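4.2 Trying the two finger pads by hand

I'll start with the part that ate most of our spring. Before any arm got to move, we wanted to know whether the Leltesico pads were worth the switch from the older Szulc ones, so we took both sets out on hand-held grippers and just tried things with them. Same body, same marker cube, same people. The pads we ended up keeping are the ribbed black ones in Figure 1, the kind that angle in toward each other and leave a narrow gap when nothing is in them.

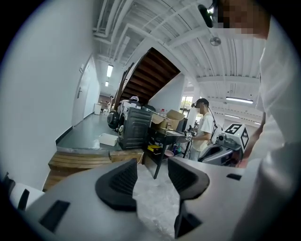 Stidulis, April

We ran 36 trials per pad set, and I did way too many of them myself (my thumb still complains). The ground floor is a handy place for this kind of work – there's a long corridor to walk down and a big staircase overhead that makes the light uneven. I like uneven light. If the markers on the cubes can be tracked under a staircase, I'm not so worried about a kitchen.

Boxes and bottles told us very little, as both pad sets did fine on them. Thin, slippery stuff was another matter, and a crumpled clear plastic bag became my favorite object of the whole study. With the Szulc pads I had to squeeze, let go, and squeeze again. The ribs on the new pads seem to catch a fold early, and then you can ease off.

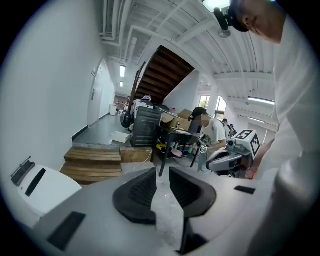 One of our readers, Humine, wrote back on the draft that a person will always rescue a bad grasp without noticing, and that hand-held trials therefore flatter whichever pad gets tested second. Fair point! We swapped the order for half the trials and the gap got smaller, but it didn't go away: 74 percent first-try grasps on thin film with the ribbed pads, 60 with the others.

The two-handed runs came last. They're slower and more tiring, and you find out fast where the cables want to go. We capped each run at 8 minutes, and I'd go shorter next time.
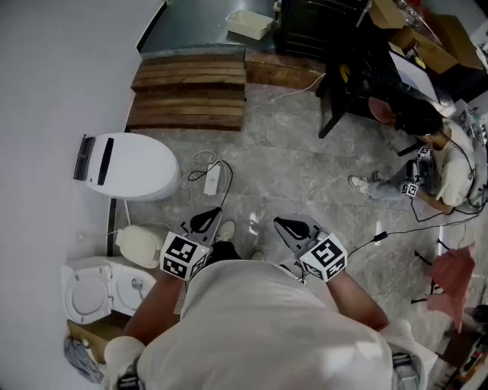
Figure 3. Two-handed run seen from above, one gripper and marker cube per hand.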